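**Tustwood Citrus Growers' Cooperative - Packing and Quality Working Group**

Minutes of the meeting held Thu 14 May, packing shed office, Fincombe Road

Chair: Themba Sibiya
Minutes: Veikko Pitkänen
Also attending: representatives of the Fincombe and Chin blocks, cold store supervisor, Skadik service technician (item 3 only)

**1. Minutes of the previous meeting**

Approved with one correction. Under "Wax," the words "food grade" were missing before "carnauba." The file copy has been amended.

**2. Matters arising**

2.1 The replacement door seal for cold room 2 has been fitted. The supervisor reported that the temperature log is now within the agreed band overnight. The daytime log still shows short rises when the door is held open for loading. Drivers to be reminded to close the strip curtain between pallets.

2.2 The revised picking sheet is in use at Fincombe. Chin is still using the old sheet and will change over when the current pads are finished. T. Sibiya asked that the changeover not wait for that. Agreed: old pads to be returned to the office.

**3. Sizing line**

3.1 The Skadik technician presented the service report. The drive belt on the second sizer was worn along one side and has been replaced. The tracking was adjusted at the same time. Load cells were checked against reference weights and two were recalibrated.

3.2 The controller holds a maximum of 256 grade records before the oldest is overwritten. This explains the gaps in the Chin records for the last long run. The technician advised exporting at the end of each shift. V. Pitkänen asked whether the export could be scheduled. It can, but only with a later version of the software, for which a quotation will be sent.

3.3 The technician left the meeting.

**4. Lemon grade standard**

4.1 The draft standard was taken clause by clause. Clauses on size and rind texture were accepted without change.

4.2 Stem end. The draft requires the button to be attached and trimmed close to the shoulder. Fincombe considered this too strict for fruit going to the juice contract. Agreed: the requirement applies to first grade only. For second grade, a missing button is acceptable if the rind is not torn.

4.3 Color. There was a long discussion on green at the stem end. Chin's position was that a limited area of green near the button is normal on fruit of marketable maturity, and that holding it back for further coloring adds storage cost and shortens life at the buyer's end.

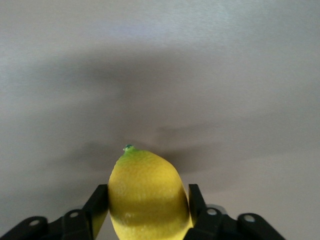

The Fincombe representative replied that buyers reject on appearance and that the standard has to reflect this. T. Sibiya noted that the rejection notes on file do not separate stem-end green from overall green - they use one code for both. No decision can be made on those figures.

4.4 Agreed: the rejection code to be split in two. The color clause stays in draft until the new codes have been in use for one full packing cycle.

4.5 Juice content test. The sample stays at 10 fruit per lot. A proposal to reduce it for small lots was not supported.

**5. Cartons**

5.1 Current stock will not last to the end of the season. The supplier's minimum order is 1000 cartons per size. V. Pitkänen proposed combining the order with the mandarin group to avoid carrying surplus. Agreed, subject to that group confirming its sizes.

5.2 The vent holes on the last delivery did not line up when stacked. The supplier has accepted this and will issue a credit.

**6. Actions**

| Item | Action | By |
|---|---|---|
| 2.1 | Reminder to drivers, strip curtain | Cold store supervisor |
| 2.2 | Return old picking pads | Chin |
| 3.2 | Export grade records each shift | Line leads |
| 3.2 | Circulate software quotation on receipt | V. Pitkänen |
| 4.4 | Issue split rejection codes | T. Sibiya |
| 5.1 | Confirm carton sizes with mandarin group | V. Pitkänen |

**7. Any other business**

The wash water filter is due for replacement before the end of May. To be done on a non-packing day.

**8. Next meeting**

Date to be set once the carton order is confirmed. Papers to the minute taker beforehand.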